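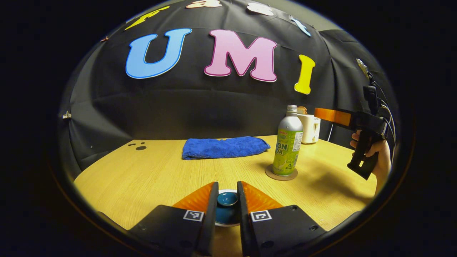 Canteen Staff Ask What the Bilgate Robot Trial Will Leave Them To Do

FUSACH, July 18, 2021 -- The Fusach Canteen Workers' Association today published its position on Bilgate, the automation trial that Gallusel has been running in its workplace canteens since January. The association, which represents 89 employees in Gallusel kitchens, serving areas and break rooms, says it is not convinced by the company's claims for the project. It is asking for written commitments on jobs, pay and working hours before the trial moves out of the training room and onto the canteen floor.

Gallusel has told staff that robots could take over "up to 70 percent of routine table handling." The phrase appears in a slide deck shown at the start of the trial. The association has asked more than once what counts as routine, what counts as handling, and what the figure was measured against. It has been given a copy of the slide deck.

"We have read the slide," said a spokesperson for the association. "It has a number on it and an arrow pointing up. If there is a study behind the number, we would like to read that too."

Under Bilgate, canteen employees teach the work to a computer by doing it with a hand-held gripper, a tool with a pistol grip, a pair of soft-padded fingers and a camera. The employee picks up a cup, moves a bottle or puts something back in its place, and the camera records how it was done. The recordings go to Cirillo, the software supplier hired by Gallusel, to train a robot arm that is meant to do the same jobs later on. No arm has been installed in any Gallusel canteen so far, and staff have not been given a date for one.

The association has no complaint about the tools themselves. Members who have used them say they are easy to learn and a little tiring on the wrist. The complaint is that the job has changed and the paperwork has not.

Employees on the trial are scheduled for sessions of two hours, during which they repeat short tasks with household and canteen items. They are paid their normal canteen rate. Nothing in their contracts mentions recording, teaching or demonstration work, and nothing says who may keep the recordings or for how long. When a member asked whether she could turn down a session, her supervisor told her it was voluntary, then asked her to let him know by noon who would be taking her place.

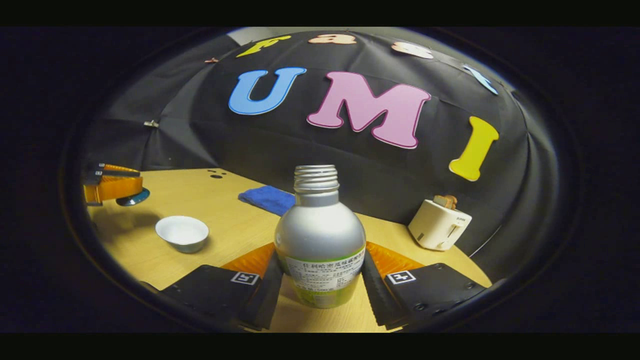 A metal bottle between the fingers of a hand-held gripper, with a folded towel and a toaster on the same table.

Gallusel describes the sessions as a break from the pressure of the lunch rush. Some members agree. A cashier who has been through a number of them told the association that she liked sitting out the noon line and that the work was "fine, a bit like a game, until you start thinking about what it's for." A dishroom employee said he had picked up the same cup so many times that he had stopped seeing it as a cup.

Other members have a more practical problem. The hours spent at the training table come out of the ordinary schedule, and at the main Fusach site they have not been filled. The people left on the line serve the same number of lunches with fewer hands. Gallusel calls this a temporary effect of the trial. The association notes that it has gone on since January and would like to know when temporary is expected to end.

The association also questions how much a tidy table can tell anyone about a canteen. A canteen table at half past twelve has wet trays on it, a stack of somebody's folders, sauce packets stuck to the surface and a customer who is still eating. Employees learn to read whether a person is finished, whether a glass is about to be knocked over, and whether now is a good moment to reach across. Members who raised this in the sessions were told that the system would pick it up with enough data. They asked how much data would be enough and were told that this was an open question.

"It may well be an open question, and we don't mind that," the spokesperson said. "People are allowed not to know things. What we mind is a company that doesn't know whether the thing works and is already talking about what it will save."

Gallusel has said publicly that Bilgate will "free employees for more rewarding customer contact." The association has heard this kind of sentence before. When self-service registers came in, cashiers were promised time to help customers choose their meals. What they got was a post beside the registers, clearing error messages, and shorter shifts. Several of the people who worked those registers are now being asked to train the next system, and they remember how the last promise was worded.

The association wants to be fair about this. There are parts of canteen work that members would gladly hand over. Emptying the lower racks is hard on the back, and so is the last hour of the day, when everything has to be lifted, wiped and put down again. If a machine could do that safely, few people would miss it. So far, though, the trial has concentrated on small, light things on a table at waist height, the part of the job that hurts least. Members asked whether the heavy lifting was going to be included. They were told it was outside the scope.

The association is asking Gallusel to agree to the following before any robot arm is put to work in a canteen:

A written guarantee that no employee will lose hours or pay as a result of Bilgate, during the trial or after it.

A separate, higher rate for recording sessions. Teaching a skill is a different job from using it, and Gallusel pays a training supplement to employees who teach new human hires.

A plain statement of what is recorded, including whether voices, faces or hands can be identified, where the recordings are stored, and whether Cirillo may use them for other customers.

Full cover on the serving line whenever staff are taken off it for a session.

Release of the basis for the 70 percent claim, in whatever form it exists.

A real right to say no, with no effect on the schedule of the person who says it.

Gallusel has offered the association a demonstration at its training room. The association has accepted and will send two members, both of whom work on the line and have not taken part in the trial. They have been asked to bring back notes on what they see done, and to leave out what they are told will be done later.

Cirillo was also invited to answer questions about data storage. It replied that all questions about the trial should go to Gallusel. Gallusel replied that data storage was a matter for its supplier. The association has now sent the same letter to both companies, each copied to the other.

Members will discuss the replies, if there are any, at the next general meeting. Until then the association is advising employees that they may take part in the sessions if they wish, that they should write down the hours they spend on them, and that they should not sign any release form without showing it to the association first.

About the association

The Fusach Canteen Workers' Association represents kitchen, serving, dishroom and register employees at Gallusel canteens in and near Fusach. It is funded by member dues and receives no money from Gallusel, Cirillo or any other supplier.

Press contact

Press Desk, Fusach Canteen Workers' Association. Interviews with members can be arranged outside lunch service. Members taking part in the trial will speak on condition that their names are not printed. Copies of the letter to Gallusel and Cirillo are available on request.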